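Ticket 381: hot water going cold mid-shower, upstairs bathroom
Status: Open (waiting on customer)
Product: Avero continuous flow, gas, outdoor unit
Opened by: Siiri Pitkänen

Hi there, hoping someone can help because I'm getting pretty sick of shampooing in cold water! We've got the Avero on the outside laundry wall, put in by the previous owners, and since the start of August the upstairs shower runs beautifully for a few minutes, then goes stone cold, then comes good again if you wait (or swear at it). The kitchen tap is fine. The downstairs shower is fine too, mostly, though my husband reckons he's copped it once and he's not a reliable witness before coffee.

No error code on the controller that I've ever managed to catch. It's set to 50 degrees.

Reply from Nafula Mosoti, Jetau Support
Thanks Siiri. Could you please check the inlet filter, and let us know whether the flame symbol on the controller goes off when the water goes cold? Please also tell us what kind of shower head is fitted upstairs.

Siiri Pitkänen
Righto, I've been busy. Turned off the cold tap under the unit, stuck a bucket there, and unscrewed the little filter with the wide slot in it. There was some grit in it, sandy looking stuff, maybe a quarter teaspoon. Rinsed it, put it back, no drips. Had a shower and thought I'd fixed it, because I got right through to the conditioner, and then whoosh, freezing.

I had my daughter stand at the controller and yell out. She says the flame symbol goes off a second or two before I start squealing, so the unit is definitely shutting down. Still no code.
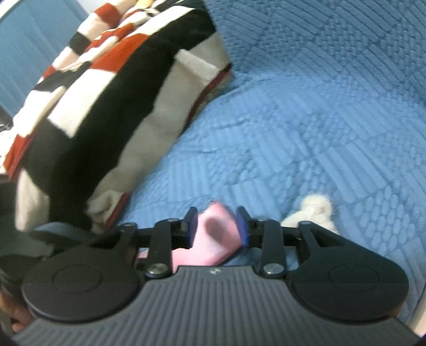 The shower head is one of those water saving ones from the hardware shop in Delham. I'd thrown out the box, but it does have a little plastic restrictor disc jammed in the neck. We put it in around July I think? Which now that I'm typing it out does look a bit suspicious, doesn't it.

Also, does it matter that the mixer upstairs is an older one? I usually have it about halfway, because full hot is too hot for me.

Reply from Nafula Mosoti, Jetau Support
That is very useful. The burner needs a minimum flow through the unit to stay lit. With a restricted head and the mixer at halfway, a good part of the flow is cold water that bypasses the heater. Please try lowering the controller to 42 and running the mixer at full hot. Do check the temperature with your hand first.

Siiri Pitkänen
Okay, tried it this morning at 6.30. Controller on 42, mixer all the way over, and I had a full shower, a long one, with no cold bit at all! Then I put it back to 50 and halfway just to be a scientist about it and it conked out again before I'd finished rinsing the tiles.

Trouble is, 42 is hopeless for the dishes. I can change it from the kitchen panel but I'll forget, I know I will. So I'm going to swap the old shower head back on this arvo (it's in the shed somewhere, under the camping gear) and go back to 50 and see how we go.

Two questions while I've got you. Should I get the plumber to look at the mixer cartridge anyway? He's charging 80 for the callout and he's out this way next week for the neighbours. And is the grit going to come back, or was that a one-off from when they dug up the main on our street?

Reply from Nafula Mosoti, Jetau Support
I would test the old head for a few days before booking anyone. Please check the filter again in a month. I will leave this ticket open.

Siiri Pitkänen
Will do. Found the shower head, can't find the thread tape.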